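Simisus HG-2 Hand-Held Gripper Pair for Task Demonstration
Category: Teaching Equipment / Hand-Guided Input
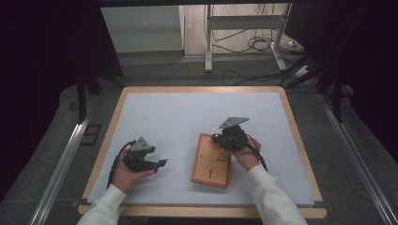
Catalog p. 719

The HG-2 is a matched pair of hand-held grippers for recording two-handed tasks at the bench. The operator holds one unit in each hand and does the work directly on the part. Jaw opening and hand position are logged together and replayed on a pair of arms fitted with the same fingers.

Each unit has two black fingers, a gray triangular plate on top and a single cable. Route the cable back along the wrist and leave a loop at the body. A cable pulled tight will drag on the hand during long reaches, and the drag shows up in the recording.

Flat work such as squaring, turning or sliding a board is best taught on a plain surface with a raised border. Marked boards are preferred for first sessions - a dot and one or two arrows are enough to check orientation on replay. Keep sleeves clear of the fingers.

Specifications
Units per set: 2 (left and right, not interchangeable)
Cable length: 1,870 mm
Internal log: 3,386 demonstrations before overwrite
Output: joint and jaw position, time-stamped
Finger replacement: two screws per finger, no recalibration

Remote control
The same pair can drive the arms live through the Castillo link box, ordered separately. Live mode does not write to the internal log unless record is switched on at the box. Firmware from February or later is required.

Application notes for board handling were prepared by Divina Dalisay and Arnel Barredo at the Minorton bench. Sets returned for service should be sent with both units and both cables - single units are not accepted.

Print this page | E-mail this page

Related items
Castillo Link Box
Grukunance Bench Frame, Aluminum Rail
HG-2 Spare Finger Set
HG-1 Single Gripper (discontinued)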